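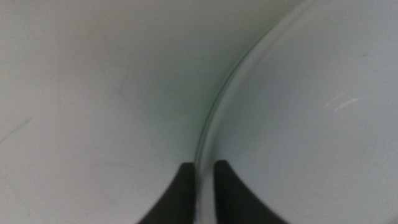
Harish Joshi put it to us on the first visit that the arm had taken the easy half of the job and left his people the half that needs eyes. We wrote that down as a claim to be checked, and most of this report is an attempt to check it.

1. Background

The Restbridge site washes and sends out glass serving dishes for hire. Stock comes back in crates, is unpacked by hand, washed, dried, and then moved from a white transfer table into racks. Until last October the move from table to rack was done by two people per shift. It is now done by a single arm with a two-finger gripper, supplied by Manole and run by a scheduling program called Hodent. Weekly throughput at the site is roughly 4000 dishes.

Our group was asked to describe the change from the point of view of the people on the line. We were not asked to judge whether the purchase was a good one, and we had no access to the cost figures.

2. The task

The arm picks each dish by the rim. One finger goes down on the outside, over the table, and the other goes down inside the dish, so that the glass wall stands in the gap between them. The fingers then close and the dish is lifted and tilted into the rack.

Clear glass on a white table is a poor subject for a camera. The inside of the dish has nearly the same tone as the table. What can be found reliably is the edge, where the thickness of the glass gives a line, and in some places a slight green tint. Glints from the lamps can also be taken for an edge. During setting up, the lamps over the table were moved twice for this reason, and the second position was kept although operators said it was worse for their own work (see section 4).

The outer finger has to come down close to the table. Scuffs on the table surface are recorded by the maintenance team, but we could not establish which came from the gripper and which from years of sliding dishes by hand.

3. Method

We logged the work over six shifts from a position beside the guard rail. Each pick was entered as one of three results: completed, repeated by the arm, or passed to a person. We also interviewed the line staff, using the same set of questions for each, and read the shift notes kept in the Dileck folder in the supervisor's office. The last logging session ended the week before this report was handed in on February 25, 2024.

A pick was counted as repeated if the fingers opened again before the dish left the table. A pick was counted as passed if Hodent stopped the arm and lit the amber lamp.

4. Results

We logged 2514 picks. Of these, 1014 were on the early shift and the rest on the late shift. The early shift had fewer picks as it begins with crate unpacking, and the arm stands idle until the first dishes are dry.

Passed picks came in groups. A run of clean picks would be followed by several stops close together, usually after a change of dish size or when drops of water had been left on the rim. Staff said that the grouping mattered more to them than the total. A single stop can be dealt with in passing. Several in a row mean that the person at the crates has to leave the crates, and the washer then runs short.

Three changes to the work were mentioned in every interview.

Inspection. When dishes were racked by hand, chips were found by touch. People ran a thumb along the rim without thinking about it. The arm has no check of this kind. Inspection is now a separate step before the table, done by looking, under the lamps that were placed to suit the camera. Two of the staff reported tired eyes by the end of a late shift.

Wrists and shoulders. All of those who used to rack by hand said that pain had gone down. One had been moved to light duties before the change and is now back on full shifts.

Pace. The crates are unpacked to suit the arm, which stops if the table is empty for more than a set time and then needs a restart. The site had set this time at 600 seconds when we visited. Staff described planning breaks around it, and the shift notes show that one team had asked for it to be made longer. We found no written answer.

5. Discussion

Joshi's remark holds for inspection. The part of the job that was removed was heavy and repeated, and the part that stayed asks for closer attention than before, with less help from the hands. It holds less well for recovery after a stop, which is new work and was not part of the old job at all. No one at the site has it in their job description. It is learned from whoever is standing nearest.

The lamp position is the item we would look at first. A trial with a darker table surface was suggested to us by one operator, who argued that the camera might then find the rim under softer light. We passed this to Manole and were told that it would need the vision settings to be done again.

6. Limits

Six shifts is a small sample and all were in the quiet season. Our presence may have made people answer the amber lamp faster than usual. We did not record dish size for each pick in the first two shifts, so the link between size changes and stops rests on the remaining four. The log sheets and the interview questions are in Appendix A.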